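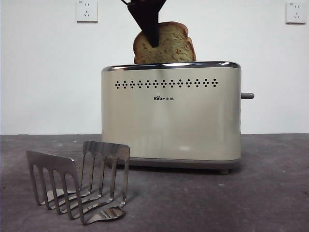

Section 7: Teaching a Task by Remote Control

Read this section through once before you touch the hand controller. The Pirside arm copies whatever you do with it, including sneezes.

7.1 Before you record

1. Unplug the toaster. The arm learns exactly as well from a cold toaster, and your building's smoke alarm is not part of the lesson.
2. Put the toaster where both the fixed camera and the wrist camera can find the slots. Shiny metal throws reflections, so turn it a little if the picture glares.
3. Use bread that stands up by itself. Fresh, soft bread folds in the grip and teaches the arm that bread folds.
4. Set grip force to 2. Higher settings are for objects that fight back.

CAUTION: Keep hands, sleeves and coffee out of the work area while the arm is live. Know where the stop button is without looking for it.

7.2 Recording a demonstration

1. Hold the controller in a relaxed hand and press FOLLOW. The arm will match your pose at low speed.
2. Bring the fingers down over the top of the slice and close them gently. Stop closing when the slice stops moving.
3. Press RECORD, then move. Lift straight up until the slice is clear of the slot – a slanted lift drags the crust along the rim, and the arm will drag crusts forever after out of loyalty to you.
4. Set the slice down, open the fingers, back away, and press RECORD again to finish.
5. Watch the replay. Delete any take in which you paused to think. The arm can't tell thinking from technique.

NOTE: Plan on 80 good takes for one task. Take a break before you get bored, as boredom records beautifully.

7.3 Checking the wrist view

Between takes, park the arm with the fingers closed and look at the wrist camera feed. The fingertips should sit near the middle of the view, with the slots in sight to one side. If the fingers hide the thing you plan to pick up, back off and come in from a different angle. Save the parked pose as HOME so every take starts from the same place.
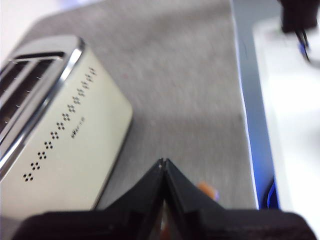

Deng adds that the parked pose matters more than the manual lets on: after 344 takes started from wherever the arm happened to be, the Festard software had mainly learned to wander. Start from HOME every time, and if you bump the arm, send it back before you press RECORD.

7.4 If the arm drifts

1. Press HOLD and let go of the controller.
2. Wait for the steady light, then press FOLLOW again.
3. If it still drifts, recalibrate as described in Section 2. Pushing on the arm will not help, though everyone tries it.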